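Sowerby Repair Evenings to open in Avstead this September, with room for 35 households a night
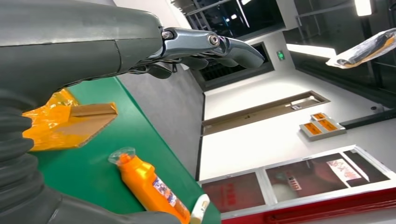

Avstead, September. People in Avstead who have a lamp that flickers, a chair with a wobbly leg or a favourite coat with a broken zip will soon have somewhere friendly to take it. The Sowerby Repair Evenings open their doors this month at the old Sowerby drapery on Govden Street, and everyone in the town and the villages round it is warmly invited to come along, have a cup of tea and learn how to mend something.

The evenings will run every Wednesday from half past six until nine o'clock. There is no charge for the help itself, and visitors pay only for any parts that are used, such as fuses, thread, glue or a replacement plug. Each evening has places for 35 households, which can be booked in advance by telephone or at the front desk of Avstead Library. A few places will always be held back for people who turn up on the night, as the organisers know very well that things tend to break at the last minute and that not everybody likes to plan their week in advance.

The project has been put together by Cakmont, the household repair and spares firm that has traded in the town for many years, along with a good many people who have offered their time and their toolboxes. It grew out of a trial held over the spring, when a much smaller version of the evenings took place in the back room of the Cakmont shop. Over 11 sessions, visitors brought in 206 items, everything from toasters and table lamps to a music box, a set of garden shears and a very well loved stuffed rabbit that needed a new ear.

"We thought we might get a handful of neighbours and perhaps somebody's kettle," said Anca Ilie, who runs the evenings for Cakmont. "By the third session we had people sitting on the stairs with their things on their laps, chatting away to each other while they waited, and we were borrowing chairs from the café. It was lovely, but it was a squeeze, and I knew then that we needed a proper room with proper tables and somewhere for people to put their coats."

The proper room has now been found. The drapery had been closed for some time, and older residents will remember the long counter where ribbon and curtain fabric used to be measured out. The counter has been kept and will be used as the welcome desk, where visitors can explain what the trouble is and be shown to the right table. Behind it, the old stockroom has been painted and fitted with good lighting and plenty of sockets, and the step at the back door has been replaced with a ramp so that wheelchairs, pushchairs and heavy trolleys can get in without a fuss.

There will be separate tables for electrical goods, for clothes and soft furnishings, for woodwork and small furniture, and for bicycles. Visitors sit down beside a mender and join in as much or as little as they like. Some will want to do the whole job with their own hands, and some would rather hold the torch and ask questions, and both are very welcome.

Hipólito Ojeda, who spent most of his working life repairing radios and record players, will look after the electrical table. He is particularly keen to see items that people have been told are beyond saving.

"My wife says I cannot walk past a skip without looking in it, and she is right," said Mr Ojeda. "So much of what gets thrown out has one small thing wrong with it. A lead has worked loose, or there is a bit of fluff where it shouldn't be. You open it up, you have a look, you put it right, and the person beside you is so pleased. I can't promise we will mend everything, because we won't, but I can promise that we will have a good look and tell you what we find."

Electrical items will be given a safety check before they go home again. Visitors are kindly asked not to bring microwaves, gas appliances or anything that cannot be carried in comfortably by two people. Clothes and bedding should be washed before they come to the sewing table, which will be led by Catinca Sima, a dressmaker who also teaches beginners in the town on Saturday mornings.

Ms Sima said she is hoping to see some visitors who have never picked up a needle. "Sewing on a button takes a few minutes to learn and then you have it for the rest of your life," she said. "I would be so happy if people came with a carrier bag full of socks and shirts and all those little jobs that sit on the back of a chair for months. Bring the trousers that need taking up! Bring the cushion the dog got hold of! We have thread in just about every colour, and if we don't have yours we'll find something close."

Children are welcome if they come with an adult, and there will be a low table with simple things to take apart and put back together, including old clocks and door locks. The hope is that families will treat it as an evening out and stay on for a while after their own item has been seen to. Soup and bread will be served from seven, made each week by Dewanti Ngau of the café next door, who has also agreed to let the queue spill over into her front room when it rains.

The first 2 evenings will be given over partly to showing people round, so there will be slightly fewer menders at the tables than usual and a little more time for talking. Anybody who would like to help out in future is encouraged to come to one of these. Menders do not need any certificates for the sewing, woodwork or bicycle tables, only some experience and a good deal of patience. People who are happy to make tea, keep the booking list or sweep up afterwards are needed every bit as much.

Dennis Lambert, who owns the Sowerby building and has let the ground floor to the project at a reduced rent, said he was glad to see the lights on again.

"My mother bought the cloth for her wedding dress over that counter, and I have been sorry every time I walked by and saw the blinds down," said Mr Lambert. "It was a place where you went in for a reel of cotton and came out half an hour later having heard all the news. I think it will be like that again, and I have a standard lamp I intend to bring along myself."

The Sowerby Repair Evenings are also asking for donations of hand tools, jars of odd screws, spare buttons, zips, offcuts of wood and working sewing machines. These can be left at the Cakmont shop during opening hours. Please do not leave anything on the step outside the drapery, however tempting it may be when the door is shut.

How to book

Places can be booked at the front desk of Avstead Library or by ringing the Cakmont shop during opening hours. Please say what you would like to bring and what seems to be wrong with it, so that the right table can be ready for you. One item per household is guaranteed a place each evening, and second items will be looked at if time allows. Doors open at half past six, and the last items will be taken in at a quarter past eight.

Press enquiries

Anca Ilie, Sowerby Repair Evenings, care of Cakmont, Avstead. Reporters and photographers are welcome at any of the evenings and are asked to let Anca know beforehand.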